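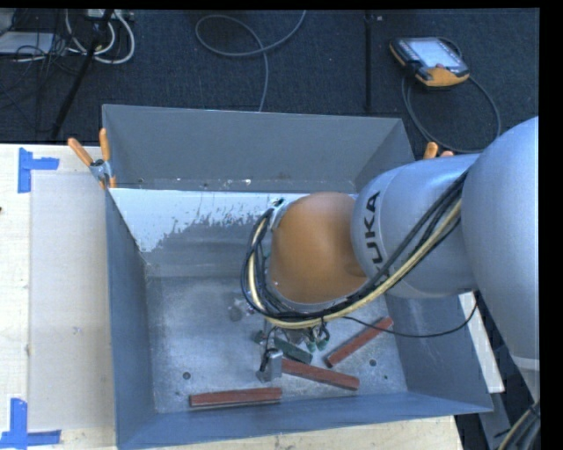

Jhun Tan asked that the backstop be looked at first this time, and that the netting be checked by hand as well as by eye. He also wanted the visiting dugout added to the list. Both changes are in this version.

Field and Equipment Safety Checklist
Estrella Park, Diamond 2
Inspected: Jul 4, 2018
Inspector: Kristine Fajardo
Ratings: OK / Watch / Fix before play

1. Backstop and netting
Rating: Watch
Comment: Netting pulled by hand along the full width. Two ties have gone slack on the third base side, at shoulder height. No holes. Bottom cable is tight. Padding on the lower wall is firm, with a small split in the vinyl near the on-deck circle. Taped for now.

2. Base paths and infield skin
Rating: OK
Comment: Dragged this morning. Lip between the grass and the dirt behind second base is lower than it was in June. No stones found in the sliding areas.

3. Bases and anchors
Rating: Fix before play
Comment: First base sits loose in its anchor. The stake is fine but the sleeve is full of packed dirt and the base will not seat. Clean out and recheck. Home plate is flush. Distance from home to first measured at 90 feet.

4. Pitcher's mound
Rating: Watch
Comment: Landing area has a hole again, left of center. Filled and tamped with clay from the shed. Needs a proper repair with bagged clay before the weekend games. Rubber is level.

5. Outfield
Rating: OK
Comment: All sprinkler heads down. One soft patch in right center, marked with a cone. Warning track raked.

6. Home dugout
Rating: OK
Comment: Bench bolts tight. Bat rack secure. Rail padding replaced in June.

7. Visiting dugout (new item)
Rating: Fix before play
Comment: Step nearest the plate has a loose board. Gate latch does not catch and the gate can swing into the field of play. Latch is a Vamska, the same type as on the home side, so the spare in the shed should fit.

8. Batting cage
Rating: Watch
Comment: L-screen frame is sound but the net is fraying where the ball hits. The Zimness pitching machine has its guard on and its cord is clean. Keep the cage to one hitter at a time.

9. Bleachers
Rating: OK
Comment: Handrails firm, no sharp edges. Foul ball sign on the first base side has faded and should be reordered.

10. First aid
Rating: OK
Comment: Ice packs restocked, 30 in the box. Kit seal unbroken. AED light is green.

Items 3 and 7 to be signed off by Jhun Tan before the gates open. Recheck items 1, 4 and 8 at the next inspection.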